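Setting Up a Robot Pouring Station in a Staffed Beverage Room

Posted 17th March in Workplace Automation, Plaso Knowledge Base

Applies to: single-arm stations with a two-finger gripper, tabletop layout, cups on saucers.

Before you start

This guide covers the setup of an arm that pours from a pot into cups, and the changes to staff duties that go with it. The steps were written for the Lanberg site, where the service room supplies meeting floors, and were later used at Dogbe with a smaller table. Read the section on duties before you touch the hardware. Most of the calls we received from Lanberg in the first month were about who does what, and very few were about the arm.

You will need the arm, bolted and powered, a level white tabletop, one pot, the cups and saucers in daily use, and write access to the Manetti job editor.

Step 1. Fix the layout

Place the cups on the side of the table away from the arm base. Leave enough room between saucers for a hand to pick one up without moving the other. Turn all handles the same way. The job stores a pour point for each cup, and a handle turned toward the spout can be struck during the approach.

Step 2. Teach the grip

Jog the gripper to the pot at low speed and close on it. Hold the pot low over the table for the first lift. Set the grip force to 30 percent and raise it in small steps until the pot no longer turns between the fingers when you push lightly on the spout. Repeat with the pot full. A grip that holds an empty pot often slips on a full one.

Check the cable at every taught point. It should hang free, with no tight bend at the connector, and it must not drag across a saucer.

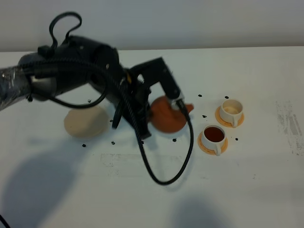

Step 3. Set the pour

In the job editor, open Pour and enter 2000 ms for the tilt and 990 ms for the return. Run the job with water first. If the spout drips after the return, lengthen the hold before the arm moves to the next cup. Do not shorten the tilt to save time. A fast tilt splashes the saucer, and somebody then has to change it.

Save the job under a new number. Lanberg uses 2166 for the two-cup pour and keeps the water test as a separate job.

Step 4. Set the retreat position

After the last pour the arm must put the pot down, open the gripper and move clear of the cups. Teach this as a fixed point. Staff collect cups only when the arm is at retreat and the station light is green. Check that both fingers are fully open at this point and that a person can reach every saucer without passing under the wrist.
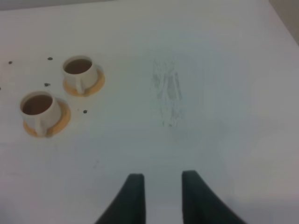
Gripper open, with both cups filled and on their saucers.

Step 5. Reassign duties

Before the change, one attendant at Lanberg brewed, poured, carried and wiped down. The station takes over the pouring only. Write the remaining duties on one sheet and post it at the station:

Brewing and filling the pot: attendant.
Placing cups and saucers: attendant, before the job is started.
Starting the job: attendant or floor lead.
Carrying out: attendant, at green light only.
Wiping the table: attendant, with the arm paused.
Changing taught points: trained staff only.

Expect the attendant's day to feel more broken up. Pouring used to fill the time between other tasks, and waiting for a job to finish does not. At Dogbe the attendants asked to restock trays during the pour, and the shift sheet was changed in June to allow it. Ask your own staff after two weeks of use and adjust the sheet then.

Troubleshooting

Pour lands off center: the cup was placed off its mark. Reset the cup before you edit the point.
Pot tips in the grip: repeat Step 2 with a full pot.
Job stops at approach: check the cable, then clear the fault and restart from retreat.
Specks or crumbs on the table: pause the arm and wipe before the next run.

Related pages: Manetti job editor basics; Pausing and restarting a job; Shift sheet template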